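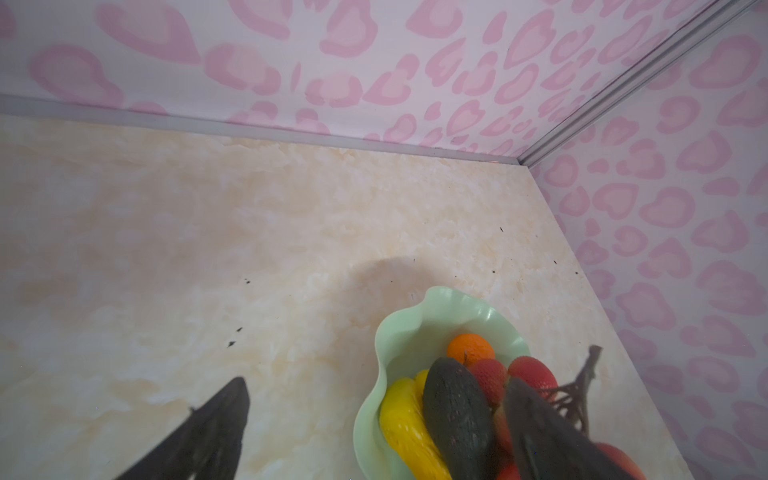

April, bench notes, evening

Right, the Brerkero restoration. For anyone picking this up cold (hello Fenna), Brerkero is the space serial we're cleaning up for the Novley box set, and I've now got both halves of the two-parter off tape and into the machine. Part one is lovely. Part two is a pig. The colour drifts towards green every time they cut to the bridge set, and there's a hum under the captain's big speech that I can't shift without making him sound as if he's talking into a bucket.

Kenji lent me his off-air recording, which has the full recap at the top! Ours starts after it. His is softer, and there's a continuity announcer talking over the last bit of the music, but the words are all there, so I've lined it up against our master and marked the join at frame 413.

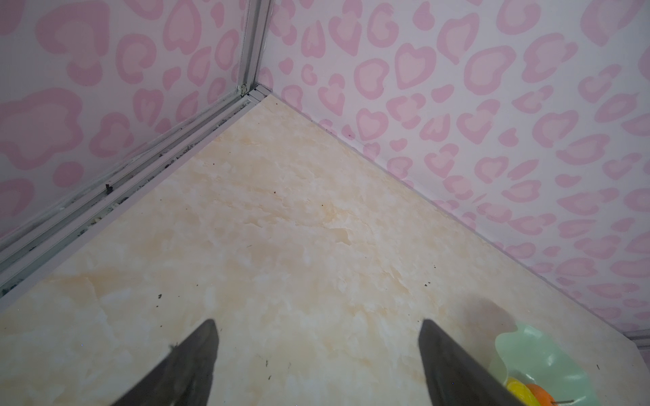 Sound next. I tried a notch on the hum first and it took the engine noise with it, so the whole ship went dead quiet (very eerie, quite liked it, not what they made in the studio). Then I pulled everything above 3000 Hz down a touch to calm the hiss and lost all the esses. Put it back. Settled on a gentle dip at 2300 and left the rest alone. Koen had a listen on the good headphones and said the alien queen sounded less like a kettle, which I'm taking as a pass.

Model shots: the fighter launch gets used four times across the two episodes, always the same bit of film, and the cleanest copy is the second one in part one. I want to patch the scratched ones from that. Wouter would rather we left every scratch where it fell. We'll argue about it over lunch.

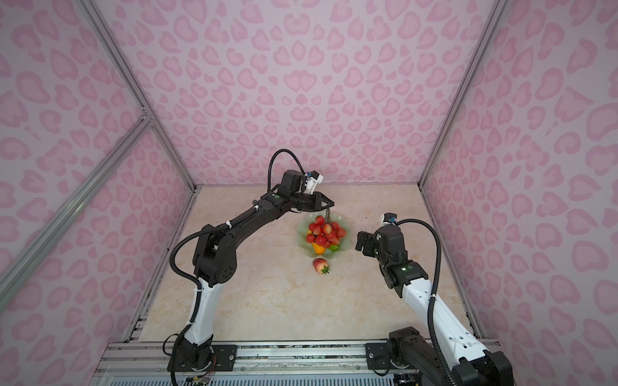

Still to do: the end credits wobble sideways, and one of the guest cast is spelt two different ways. I'm leaving the spelling as broadcast. Reece has the Irnoteck drive with the trailers on it and I need it back before I can check the titles.

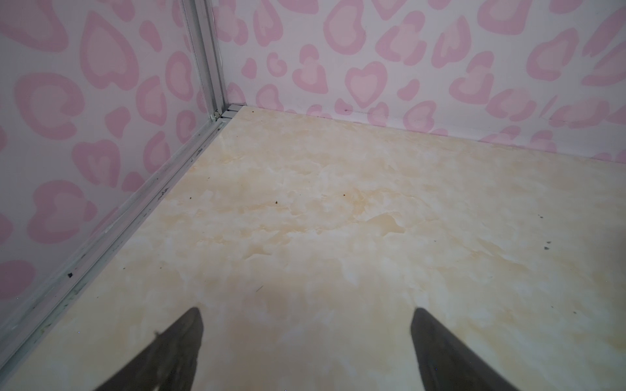 Which version of the recap goes on the disc?

Kenji's, with the picture from our master wherever the same shots turn up later, and the announcer left in for now.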